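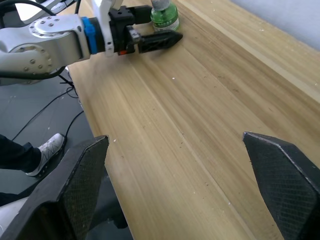 Re: [clisteck-users] Duplicate item records after catalog import

On May 27, 2021, a list member wrote:

> We moved the Sârbu store onto the same catalog as Prarnemetti last
> week. Prarnemetti had 2187 item records. After the import the item
> table has far more rows than the two stores can account for, and 1317
> of them look like duplicates: same name, same size, same supplier,
> different item ID. The import log shows no errors.
>
> Both stores use the same scanners. The Sârbu file came out of the old
> Udau system as CSV. I opened it in a spreadsheet first to fix the
> column order and then saved it again.
>
> Two questions. Is there a merge command that keeps the stock history?
> And should I turn on "match by description" and run the import again?

Please don't run the import again yet. Matching by description will merge items that differ only in pack size wherever the size is kept in its own column, and the merge can't be undone from the admin screen.

The cause is most likely the code column. Clisteck matches on the item code as a text string. It does not convert it to a number and it does not pad it. A 12-digit UPC-A code and the same code written as a 13-digit EAN with a leading zero identify the same product, but as strings they are different, so the importer creates a second record. No error is logged, as both rows are valid.

There are two places in your procedure where the zero can get lost. Udau exports codes at whatever length they were first keyed in. The spreadsheet then treats the column as numeric and drops every leading zero on save, including the ones Udau got right. If the column was narrow, check for values in scientific notation as well. Those have lost digits for good and have to be taken from the original export.

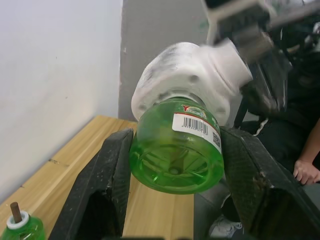
Bottle label with a linear barcode and a QR code.

Labels that carry both kinds of code are a separate source of trouble. The linear barcode normally holds only the product number. The QR code can hold anything the producer likes, very often a web address. If a scanner is set to read both, whichever one it decodes first ends up in the code field. Search the item table for codes that start with "http" and for codes longer than 14 characters. The code field accepts up to 128 characters, so these rows pass validation too. On most scanners you can disable QR from the setup sheet. Do it at both stores, and do it before the cleanup.

Suggested order of work:

1. Stop the nightly sync between the two stores.
2. Back up the item table and the stock movement table together. A backup of one without the other is no use for this.
3. Take the original Udau export, not the spreadsheet copy. Import the code column as text if you need to look at it in a spreadsheet at all.
4. Pad numeric codes of 8, 12 or 13 digits to 14 digits with leading zeros. Leave in-store codes alone. At most sites these start with 2 and carry a price or weight in the last digits, and they will not match between stores anyway.
5. Verify the check digit. Padding on the left does not change it, so a row that fails was wrong before you touched it. Put failing rows in a separate file.
6. Apply the same padding to the Prarnemetti records.
7. List groups of records that share a padded code, and merge those.

On your first question: yes, "merge-items" keeps the stock history. It moves all movements to the record with the lower item ID and marks the other as inactive. It does not add up reorder levels. The surviving record keeps its own, so anything you set by hand at Sârbu has to be entered again. Open purchase orders are not moved either. Close or receive them first, or they will point to an inactive item and the receiving screen will refuse them.

8-digit codes need one more check. EAN-8 is padded directly, but a UPC-E code is a compressed form and has to be expanded to 12 digits before padding. The file does not tell you which is which. The scanner can be set to send UPC-E in expanded form, and rescanning the affected items is quicker than guessing.

Padding on import is planned for the August release as an option, off by default. The existing string match will stay for sites that use their own numbering.

If duplicates are left after step 7, please post the header line and a few rows of the original export, as text in the message body. The list software strips CSV attachments.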